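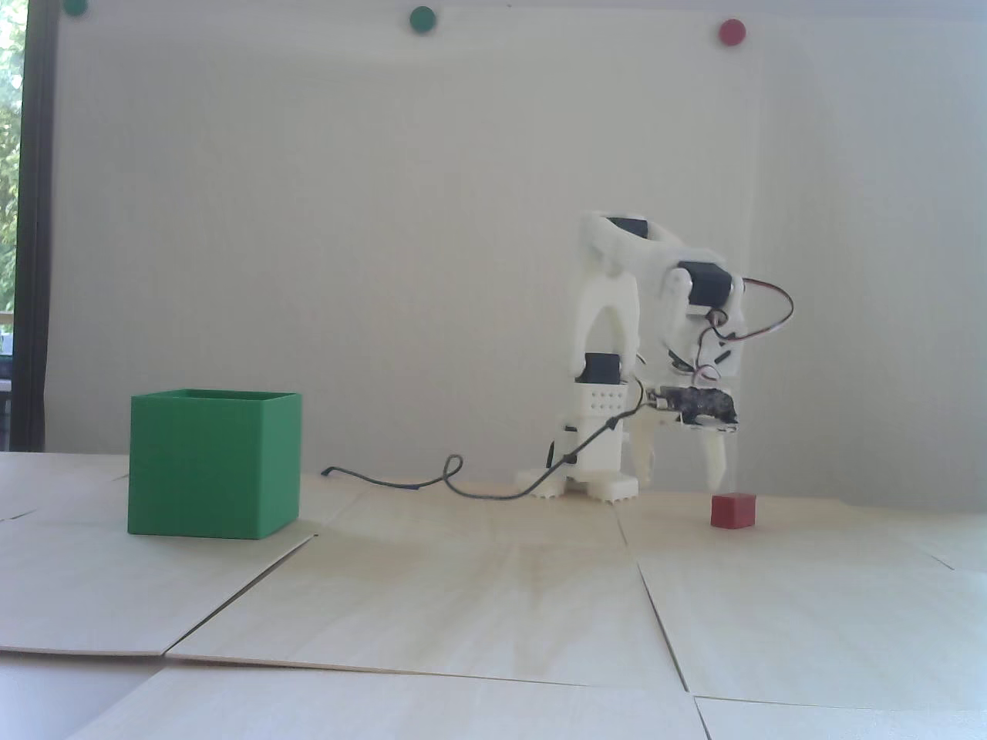
Figure 3. Tabletop by the window, with a small red cube and a larger green open-topped box.

3.2 How people talked about their rooms

I went into the interviews thinking that noise would be the big complaint. I had a whole page of questions about it (traffic, neighbors, kids, the dishwasher) and I got through maybe half of them with anyone. What people wanted to talk about was light. Where it came in, what time it left, which chair they dragged across the floor to follow it! By the second month I had given up on my page and just asked everyone to walk me through a normal day at home.

We talked to 40 households in Altham and Flallham, all of them with at least one adult working from home. Agathe Tanguy did most of the Flallham visits, and I did Altham, where the streets are narrow and the afternoon sun is gone by three in December. The transcripts came to 800 pages, and I'll admit I read the Altham ones a lot more often, so take my sense of the balance with some caution.

The word that kept coming up was "my spot." A spot was hardly ever a desk. It was the end of a dining table, a stair landing, one side of a couch, and in one case the lid of a chest freezer with a cushion on it. Odette Lebrun (2.4) has argued that people pick a work spot for privacy first and comfort second. I like her argument a lot, but our folks mostly told it the other way around. They found the bright place, and then they worked on the rest of the family until it was theirs.

Views mattered too, though less than I'd have guessed. People with a tree outside brought it up early and then forgot about it. People facing a wall came back to the wall again and again. One woman in Altham told me she could draw every brick of hers.

Money shows up here in a quiet way. We gave each household 175 dollars to spend on their spot, no receipts needed, and I was sure we'd see lamps. We saw some lamps. We also saw a rug, two door curtains, a used armchair, and a good deal of paint, nearly all of it white or close to it. Agathe thinks the paint is about light again. I'm less sure, and we come back to this in 3.4 along with the Fleury follow-up visits.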